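3.2 Zwischenlagern im Haushalt: Material und erste Beobachtungen

Wie Menschen in kleinen Wohnungen entscheiden, wo ein Gegenstand zwischen zwei Benutzungen liegt, gehört für uns zu den spannendsten Fragen der Wohnforschung überhaupt! Die ältere Literatur hat sich vor allem mit Schränken, Kellern und Abstellkammern befasst, also mit dem dauerhaften Aufbewahren. Das Zwischenlagern kommt darin kaum vor, obwohl es den Tagesablauf viel stärker prägt. Unter Zwischenlagern verstehen wir jede Ablage, die von den Bewohnern selbst als vorläufig bezeichnet wird, gleichgültig, wie lange sie dauert. Dalisay hat dafür in seiner Studie über die Siedlung Tresthorpe den schönen Ausdruck »Parkplatz der Dinge« vorgeschlagen, den wir gern übernehmen.

Unser Korpus umfasst fast 300 Tagebucheinträge aus neun Haushalten, erhoben im Juni mit dem Erfassungsbogen Zimum. Jeder Eintrag hält den Gegenstand, den Ort der Ablage und den Grund in den Worten der Befragten fest. Besonders ergiebig sind die weichen Behälter: Körbe, Taschen, Beutel, Säcke. Sie haben keine Fächer und keine Beschriftung, und gerade deshalb nehmen sie fast jede Kategorie von Haushaltsgegenstand auf, vom Geschirrtuch bis zum Ladekabel (Abb. 1).

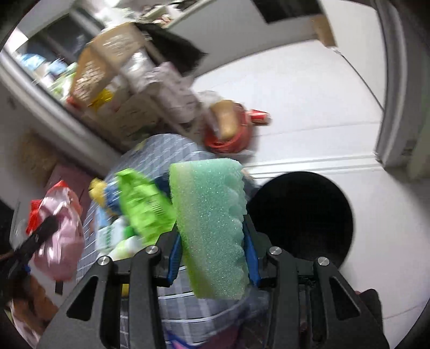

Abb. 1: Grüner Schwamm vor einem karierten Wäschekorb oder Aufbewahrungsbeutel.

Bemerkenswert ist, wie sicher die Befragten über ihre Behälter sprechen. Eine Teilnehmerin nennt ihre Tasche im Flur »das Vorzimmer vom Schrank«, ein anderer Teilnehmer unterscheidet zwischen Dingen, die »noch unterwegs« sind, und solchen, die »schon wohnen«. Solche Formulierungen tauchen quer durch alle Altersgruppen auf (die Jüngeren verwenden sie sogar noch etwas freier), und sie lassen sich erstaunlich gut mit dem Kodierschema Priturex erfassen. Zwei Codes mussten wir ergänzen, »wartet auf jemanden« und »wartet auf Wasser«. Der zweite hat sich beim Auswerten als wahre Fundgrube erwiesen, denn er verbindet Küche, Bad und Balkon auf eine Weise, die wir aus den Grundrissen allein niemals abgelesen hätten. 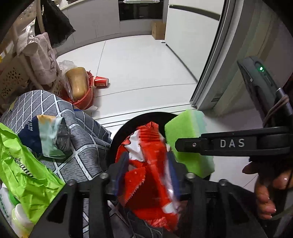 Die Grenze zwischen Vorrat, Werkzeug und Abfall verläuft in den Tagebüchern selten dort, wo die Abfallforschung sie zieht. Sengar unterscheidet in ihrem Stufenmodell streng nach dem verbleibenden Gebrauchswert, und für Kleidung oder Papier leistet das Modell hervorragende Dienste. Schwieriger wird es bei der Nachbarschaft ungleicher Dinge. Liegen eine zerknitterte rote Snacktüte mit aufgerissener Oberkante und ein grüner Schwamm direkt aneinander, so müsste das Modell beide verschiedenen Stufen zuordnen, während unsere Befragten in vergleichbaren Fällen von einem einzigen Haufen sprechen, der »noch weg muss«. Der Haufen hat für sie einen gemeinsamen Status, und erst beim Auflösen trennen sich die Wege. Wir schlagen deshalb vor, die Ablage selbst als Einheit zu kodieren und den einzelnen Gegenstand erst in einem weiteren Durchgang zu betrachten. Bei der Probe an zwei Haushalten stieg die Übereinstimmung zwischen den Kodierenden deutlich. Welche Folgen das für die Zeitangaben hat, behandelt Abschnitt 3.3.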